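Teaching an arm to pick the right corner

By Hidayah Hutapea
10 Jun 2021

If you have stopped by the Warnlow room this spring, you will know that the folding project has been eating up most of our table time, and I have been promising readers a proper update since, well, since before the last issue. So I finally sat down with Bayu Tjoa and Ghada Karaki to hear how it's going, and the short version is - nicely, with a few stubborn spots!

The question they started with sounds small. When a garment lands in a heap, where should the gripper take hold first? The older method, which Bayu wrote back in November, looked for the highest point of the heap and grabbed that. It was quick, but a high point is often just a fold in the middle of the cloth, and lifting it tells you very little about what you've got. The new method, which the team calls Hukau, scores the edges and corners instead, takes a small pinch, lifts a little way, and looks again before it commits to anything bigger. 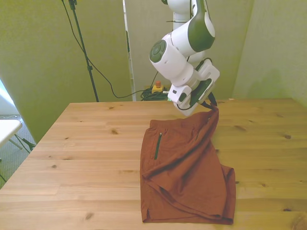 What the numbers say

Over 133 trials with mixed clothing, the old method reached a flat, recognizable layout in 40 percent of the runs. Hukau got there in 65 percent, and when Ghada pulled out just the T-shirts and towels the figure went up to around 80. She was careful to remind me (twice, bless her) that towels are easy and that we shouldn't go waving that last number at visitors.

Zippers are where it gets interesting. A zipper makes a strip of the cloth stiffer than everything next to it, so a corner that ought to swing free will drag its neighbor along, and the second look comes back confused.
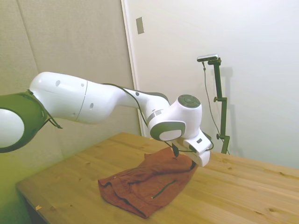 Bayu's first idea was to keep zippered clothes out of the set until the rest was solid, and Ghada talked him out of it, on the grounds that half of what any of us owns has a zipper somewhere. They settled on a separate score for stiff seams, which Zihan Kang is training now with the Wattimena recordings. It is slow going, and the early runs swing quite a bit from one garment to the next, so I won't print anything on it until she is happy.

Dindo Saludo is still collecting old clothes for the trials. Anything clean will do, and he is especially short on children's sizes and on thin, slippery fabrics. The bin is by the Warnlow door.

Recent items
Ruvidby workshop: notes and slides
A second look at grip force on knitwear
Welcome to our summer students
Warnlow room booking changes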